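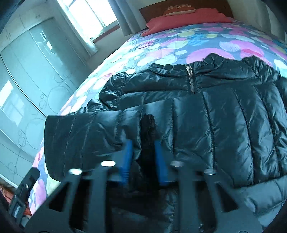 ## 4. Hanging and starting the two-channel piece

This section covers *Skireck*, the two-channel video work by Theda Steinbach, as it travels from Berkeck to its next venue. Read it once all the way through before opening crate 2. People who skip ahead tend to meet step 6 on a ladder.

You need the media players, both projectors, the floor plan for your venue and a second person who can be trusted with a level.

1. Tape out the viewing area using the floor plan. The artist's preferred distance between the screens is 28 feet. If your gallery is shorter than that, call Knut Diekmann at the Berkeck office before improvising.

2. Hang screen A on the wall visitors reach first. Screen B faces it. The labels are on the back of each screen, top left, in handwriting that was once legible.

3. Mount the projectors. Leave the ceiling brackets finger-tight until step 7.

 > **Caution:** Each bracket is rated for one projector. It is not rated for one projector and the person adjusting it.

4. Run the power and signal cables along the ceiling, then down the corner nearest the control cabinet. Keep the two apart where you can. The loan agreement asks for black tape on dark walls and white tape on white walls, and Friederike Kramer does check.

5. Connect the players. Player A goes to screen A. This was reversed for the whole of the Hallau run, and one review praised the effect.

6. Switch on player B first and wait for the gray standby card. Then switch on player A. Started the other way, both channels play happily and drift apart over the course of the afternoon.

7. Align the image to the corners of the screen with the lens shift and tighten the brackets. Don't use keystone correction. It softens the subtitles, which are small enough already.

8. Set the sound. Stand in the middle of the taped area and raise the volume until the spoken passage in chapter two is clear, then take it down one notch. The low hum in chapter three is part of the work.

### Daily start and stop

Post this part inside the cabinet door.

- **Opening:** cabinet power on, B, then A, then the projectors. Allow 17 minutes before letting anyone in, as the lamps change color while they warm up.
- **Closing:** projectors off, wait for the fans to stop, then players, then cabinet.

**Note:** Lamps are good for 2,000 hours. Write the reading in the log every evening, including evenings when you would like to go home. A spare pair is in crate 2, under the foam.

### If something looks wrong

**One screen is blue.** The player has lost its signal. Reseat the cable at the projector end.

**Both screens are blue.** Check the cabinet switch, then check whether somebody needed the outlet for a vacuum cleaner.

**The subtitles are in German.** Hold the menu button on player A until the language list appears. Player B will follow at the start of the next loop.

**A visitor says it is too dark.** It is meant to be dark. Bastian Dreßler has a wall text that says so at greater length.

For anything else, contact Latrice Begay in the registrar's office, and leave the equipment as it is until she answers — photographs of the fault are welcome, repairs are not.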